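Hok-lam Yeh
@hoklamyeh
A thread on why pump dispensers stop working with a third of the product still inside, and why the fix is usually a dip tube and a ball, both of which cost next to nothing. Long one.

1/
A lotion pump is a positive displacement pump with two check valves. Press down, the chamber shrinks, the lower valve closes, product leaves through the stem. Let go, the spring pushes the piston up, the upper valve closes, product comes in from the tube. Everything below follows from that.

2/
The lower valve is very often a loose ball in a conical seat. Glass or stainless. It seals by gravity and by the pressure above it. If the product is thick, the ball falls slowly. If the user pumps fast, the ball hasn't landed when the next stroke starts, and part of the dose goes back down the tube.

3/
So output per stroke depends on stroke rate. Data sheets give one number, measured at one rate with one fluid, often water. Your shampoo is not water. Ask what the test fluid was before you compare two pumps.

4/
Viscosity. The hand soap we fill at Rumura runs at 2000 centipoise at room temperature. In a cold stockroom it goes well above that. Same pump, same bottle, smaller dose, and the customer writes in to say the pump is defective.

5/
Priming. A new pump has air in the chamber. Air compresses, so the first strokes do very little. We count strokes until a full dose comes out, and the limit in our spec is 8. Past that, people unscrew the head and look inside, and then they put it back crooked.

6/
A crooked closure matters more than it sounds. Air has to get into the bottle to replace what leaves. Most of these pumps vent through a small hole that opens when the stem goes down. If the gasket is pinched, the vent can close off. The bottle then pulls a slight vacuum and the walls draw in.

7/
Square bottles show this first. Flat panels have much less stiffness than a curved wall of the same thickness. On a round bottle you may never see it. On a square one the label starts to wrinkle at the middle of the panel.

8/
Now the leftover. A straight dip tube cut too short leaves a layer it can't reach. Cut too long, it presses on the base and the open end seals itself against the floor of the bottle. Both look the same to the user: pump, pump, air.

9/
The usual answer is an angled cut on the end and a length that lets the tube bend slightly and rest in a corner. In a square bottle you have four corners to pick from. In a round one the tube goes wherever its curl sends it.

10/
Curl is the part buyers forget. Tubing is extruded and stored on reels, and it keeps some of the curve. Tubes from the outside of the reel are straighter than tubes from the core. If your tube length is tight, one carton will be fine and the next will not.

11/
Case in point. In May we had 679 returns on one item, all with the same complaint, "stops before empty." Cheuk-hei Yang weighed the leftover product in every one. It took her until the following Wednesday.

12/
The weights fell into two groups with very little in between. One group had almost nothing left, so those were ordinary complaints about thick soap. The other had a lot left, and every pump in it carried the same lot code: 1202.

13/
We pulled retained samples from lot 1202 and measured the tubes. Length was inside tolerance. The cut angle was not. Someone had changed a blade and the ends came out square. A square end on a flat floor is a decent seal.

14/
The supplier, Bretudwood, agreed with the finding the same day and sent angled samples by the end of the week. I mention this only to say that a clear measurement makes for a short phone call.

15/
What we changed on our side: incoming inspection now includes the cut end, checked against a printed template. Before that we checked length, torque on the closure and dose weight. Dose weight is taken from a full bottle, so it could never have caught this.

16/
We also added an evacuation test. Fill, pump until the dose drops below half, weigh what is left. Slow, messy, one operator for a full shift per lot. Yen in purchasing would like a faster one. So would the operator.

17/
Someone will ask about airless pumps. A piston in the base rises as product leaves, no tube, no vent, very little left over. They work well. They also cost several times as much, and the piston needs a round or oval bore – it doesn't seal well in a square one.

18/
Someone will also ask about recycling. Metal springs and glass balls are a nuisance in a plastics stream. All-plastic pumps exist, with a molded spring. We ran the Gustus version for a few months. Return force was lower, which with a thick product means a slower refill. See post 2.

19/
If you have one at home that spits air: tilt the bottle so the product runs toward the end of the tube, wait, then press slowly and let the head come all the way up. If that works, the tube is short or badly placed. If it doesn't, rinse the pump in warm water. Dried product on the ball seat is the next most common cause.

20/
Replies are open. I can't comment on specific brands. I can talk about gaskets for as long as anyone likes. 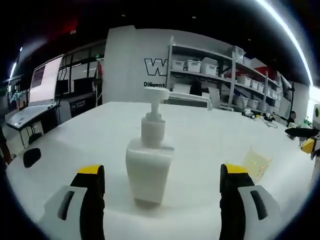
White pump bottle, square body with rounded corners.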